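Getting wax off a worktop

Let the wax go hard before you touch it. A bag of ice on top for ten minutes speeds things up. Push the lump off with an old bank card held nearly flat — a knife will leave a scratch.

What remains is a thin film. Lay brown paper over it and warm it with a hairdryer on low, moving the paper along as it soaks up the wax.
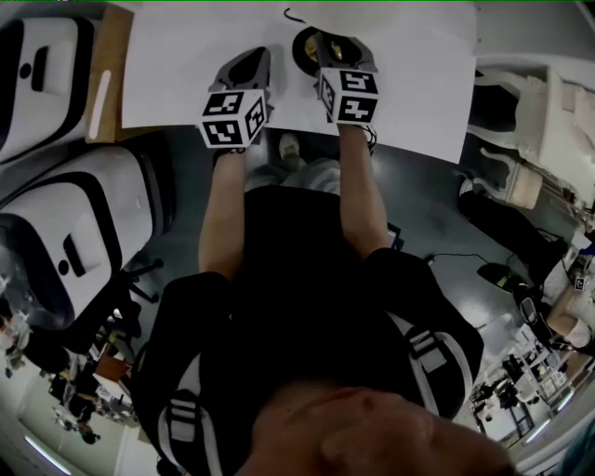
Wipe down with warm water and a drop of washing-up liquid, then dry with a clean cloth. Coloured wax may need a second go. Oiled wood will want fresh oil the next day.

Keith Wragg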